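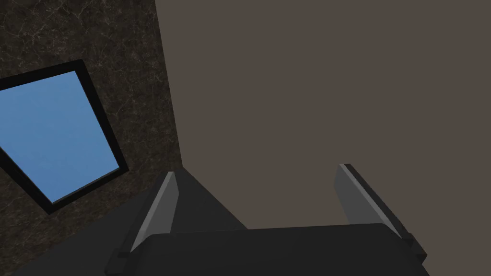 Skira two-finger parallel gripper
Safety notice and replacement parts
Updated 1 November 2025

Status: on sale again. Units shipped before February need the new fingertip screws and firmware 16. Read this before you power up.

What went wrong
Gripper opens by itself after an emergency stop. Not every time. Part drops, arm is still holding position, operator thinks it's safe to reach in. Darius Avram at Drarkalden reported it first, a casting went on the floor next to his foot. No injury. We stopped shipping the same afternoon.

Cause
Two things, found by Oana Cozma on our test bench.
1. Firmware 14 and 15 read the return of 24 V power as an open command if the stop is reset in under 3 seconds.
2. Holding brake spring was too weak on one batch from our old supplier. Replaced with the Soltik spring, all units built now have it.

Am I affected?
Look at the label under the palm, cable side. Serial ends in B = affected, needs spring and firmware. Serial ends in A = firmware only. Ends in C, you're fine.
Label gone or unreadable? Treat as B.

Until it's fixed
- No hands under the gripper after a stop, even if it looks closed
- Wait 16 seconds before reset
- Max payload down to 300 g
- Do not use over a conveyor where people stand
- Fingers open and powered off before you touch the brackets

Fixing it
Firmware is a free download from the support page, takes a few minutes over USB. Spring kit is free for B units, we pay shipping both ways if you'd rather send the gripper in. Bracket screws: the kit has new ones, dont reuse the old. Torque values are on the card in the bag.

After the update run the open/close test with nothing in the fingers, then hit the stop, reset, and watch. Fingers should stay put. If they move at all, unplug and email us.

In stock
Gripper, series C
Finger pair, standard
Finger bracket, left or right
Spring kit (B units, free with serial)
Palm cover

Backorder
Long fingers. Waiting on Benmoussa for plate, no date yet.

Testing
Series C ran 3,000 stop and reset cycles under load with no uncommanded opening. Log available on request, ask for Zamfira Cozma. Ask her also about simulation models, the old one has the wrong brake behavor after a stop and should be deleted.

Returns
Bought a B unit and don't want it any more? Full refund, no restocking fee. Write to Vaughn Thibodeaux in sales with the serial number and your order number. Please take your own fingertips off first, we cant store them.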